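Segmenting Bimanual Demonstrations by Gripper Proximity
Part 2 of the Bokuvora notes: from raw recordings to training chunks

Part 1 dealt with clock alignment between the two arms. This page assumes the joint streams and the video already share one time base. The goal now is to cut each recording into phases that a policy can learn from, using a single scalar: the distance between the two gripper tips.

We call the method Govach segmentation, after the internal script that first ran it. It needs no labels and no vision model. It does need a decent calibration between the two arm bases.

Step 1. Compute tip positions
Run forward kinematics on each arm and express both tips in the table coordinate system. Do not use the wrist origin as a stand-in for the tip. The wrist can rotate a good deal while the fingers stay where they are, and that rotation shows up later as false phase changes.

Step 2. Compute the distance signal
Take the Euclidean distance between the tips at every time step. Smooth it with a median filter of width 6. A mean filter blurs the sharp minimum at a handover, and that minimum is the feature you want to keep.

Step 3. Find candidate boundaries
Mark a boundary wherever the smoothed distance crosses the near threshold, in either direction. We use 99 mm for deformable items. Discard any segment shorter than 2 time steps and merge it with the one before it. What remains falls into two classes: far segments, in which the arms can be modeled separately, and near segments, in which they cannot.

Flat, narrow cloth is the hardest material we have tried. The arms spend a large share of a recording close together over the item, and the distance curve hovers near the threshold instead of crossing it cleanly.

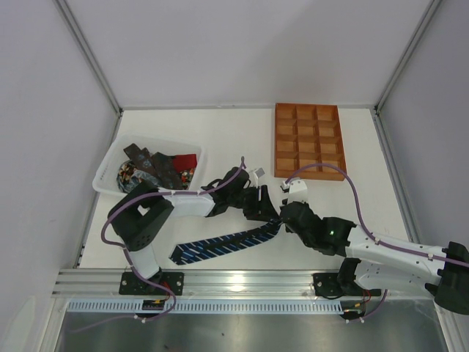 Figure 1. Necktie task, grippers close together near the striped tie. Source basket at upper left, empty compartment tray at upper right.

For recordings like these, replace the single threshold with a pair. Enter the near state at 99 mm and leave it only at 149 mm. The gap removes most of the chatter – the rest comes from calibration drift and has to be fixed there.

Step 4. Check against gripper state
Overlay the commanded opening of each gripper on the segments. A near segment with no gripper command in it is usually a pass-by. Relabel it as far. Keep it as near if both tips are also low over the table, as the arms may be pressing or smoothing cloth without closing.

Step 5. Export
Write one row per segment: start index, end index, class, and minimum distance. The Carrasco loader reads this table directly and samples chunks that never straddle a boundary.

Known limits
The signal says nothing about contact. Two tips can be a finger's width apart with the cloth held by one, both, or neither. Crossed forearms are also missed, as the tips may be far apart while the links are not. Adding the minimum link-to-link distance as a second channel fixes this at some cost in run time.

The threshold pair was tuned on the Irnonthorpe cell only. Retune it if your fingers are longer or your bases are mounted at a different spacing. Plot the distance histogram first and place the two values on either side of the valley, if there is one.

Part 3 covers chunk sampling and class balance.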